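Cutiseo Opens Doors on a Kitchen Table Worth Lingering Over

For immediate release

Cutiseo, the homewares shop that has been helping folks set up first kitchens for years, is delighted to announce Terer, a small-kitchen collection arriving in August with 120 pieces for drying, hanging, stacking and serving.

"Most of us cook, eat and clean up in the same few feet of space," said Orathai Khamphan, who put the collection together. "I wanted the plates to look just as nice drying as they do at dinner, and I got a little carried away with the yellow!"

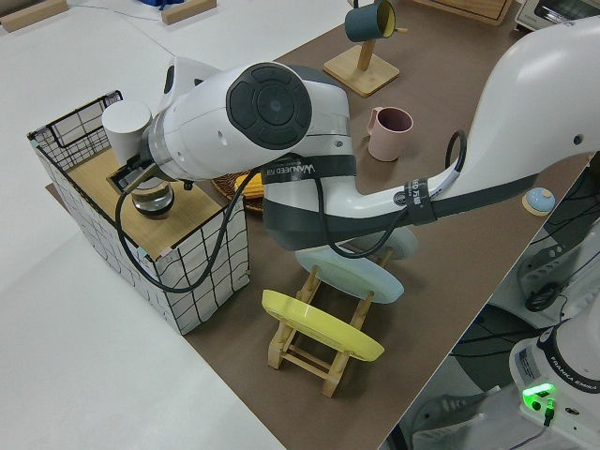
A yellow plate and a pale blue one in the light wooden rack, beside the wire basket with its wooden board.

The mug trees come in light wood to go with the plate racks, and the mugs are sold one at a time, so you can mix colors as you please (we certainly do).

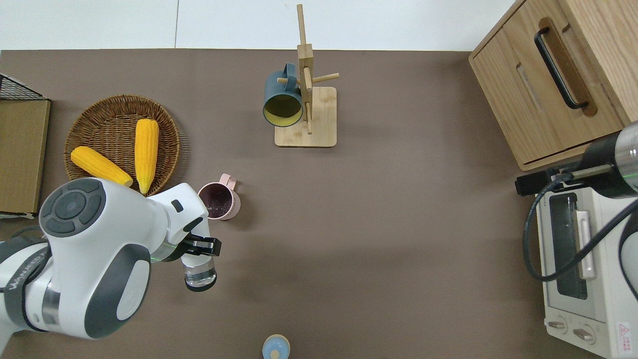 Corn on the round woven tray, with a pink mug, the mug tree and a cream-colored toaster oven.

Woven trays round things out. They're just right for summer corn, or for the bread and fruit that always seem to need a home. 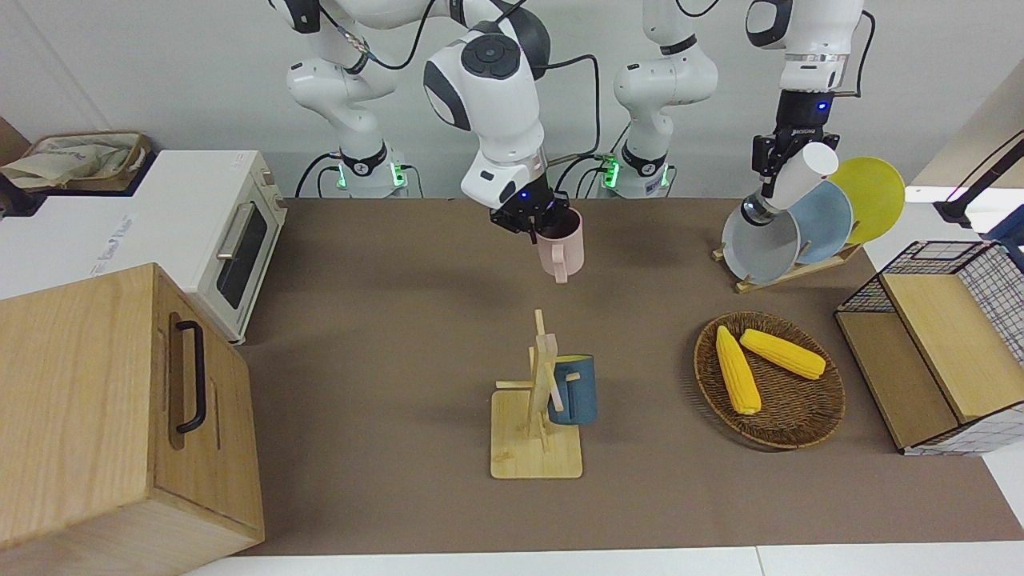

A teal-blue mug with a yellow interior on the mug tree, and plates in the rack behind.

Terer will be sold at both Cutiseo stores, in Kosent and Xiong. Shoppers who bring in 3 old mugs for donation will receive a new one, and we'd love to beat last year's total of 3,044 mugs.

Press contact: Wanting Shi, Cutiseo, Kosent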